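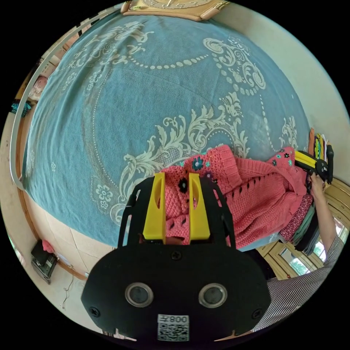

Left unit over the bed, pink cardigan task. Right unit already on the knit.

2019-02-21, Mollutdale

Fault on the left gripper again. Writing it up properly because the last two times it only got a line in the margin and I couldn't find either when I wanted them.

Task was clothes folding on the bed, both hands, Edem operating. I was on the laptop watching the logs. Plan was 45 episodes before lunch. We got to the cardigan and stopped there.

What happened: Edem closed the left fingers on the knit and squeezed the trigger off to release. The fingers stayed shut. He let go of the trigger completely and they still stayed shut. He did the right thing and held still, called it out, and I cut power to the left unit from the laptop side. The fingers did not relax with power off. They should. The return spring is supposed to open them to at least half with the motor dead, and that is what we tell every new operator, so this goes in as a safety matter and not only a fault.

No injury. One pulled loop in the cardigan, near the hem. Edem worked it free with the flat of a pen. He had been about to use his thumb and I asked him not to.

Right unit behaved normally the whole time. Same firmware, same supply.

Logs, left unit:
- commanded width goes to full open at release, so the trigger and the encoder on the trigger are fine
- measured width does not move
- motor current climbs to the limit and sits there for 6 seconds until I cut it
- no fault flag raised at any point

The last one bothers me most. Stall detection should have tripped well before that. Checked the config and the stall timeout is 500 ms on the right unit and blank on the left. Blank is read as "never". I think it was lost when we reflashed after the Tekleab visit, but I can't prove it from the history. Edem thinks it was blank before that. Either way it is my file and I should have diffed them.

Opened the left unit on the bench in the afternoon. Four things found, in the order I found them:

1. Pink fiber wound around the left finger's slide, packed in tight behind the wiper. Some of it is older and gray, so it has been building up for a while.
2. Wiper on that side has a nick in it. That would be how the fiber gets in.
3. Return spring is seated but weak. Compared by hand against a new one from the Reser bag and the difference is obvious. No proper measurement, the gauge is out on loan.
4. Grease is the old Zustov tub. It has gone tacky and holds lint like tape. We were meant to have moved off it.

So the jam itself is lint plus grease, and the spring was too tired to push through it. The missing timeout turned a jam into a motor pushing against a stop.

Tried to reproduce before cleaning. Used a scrap of similar knit on the bench, closing and opening by trigger. It stuck on the third close and then would not stick again, I assume because taking the cover off had let some of the fiber shift. Not a good test. I should have run it before opening anything.

Done today:
Cleaned the slide, both sides. New wiper, new spring, dry lube in place of the grease. Set the stall timeout to 500 on the left to match. Blocked the fingers with a wood offcut and commanded open: fault flag came up and the motor dropped out. Repeated it with the unit tilted, same result. Opens by itself with power off.

Not done:
- Right unit has the same grease in it. Not to be used on knits until it has been opened.
- The config loader still accepts a blank timeout. It should refuse to start. Nuria is taking this.
- No hardware release that the operator can reach. Asking somebody at a laptop to cut power is no good if they are out of the room. Edem suggests a pull tab on the supply lead. Cheap, try it.

Data: the cardigan episode is number 3070. Marked bad, not deleted, since the current trace is the only clean one we have of this fault. The episodes before it from this morning look fine on width tracking, but I have only checked the plots by eye. Somebody else please look before they go in.

Cleaning interval was "when needed". Changed to the end of every cloth session, with a line in the book each time. Review in April once we know how fast the lint comes back with the dry lube.

Nuria's note, added same evening: loader change is in and tested with a blank, a zero and a negative. It refuses all three. Left unit can go back on the bed but with one person at the laptop until the pull tab is fitted. N. Ejigu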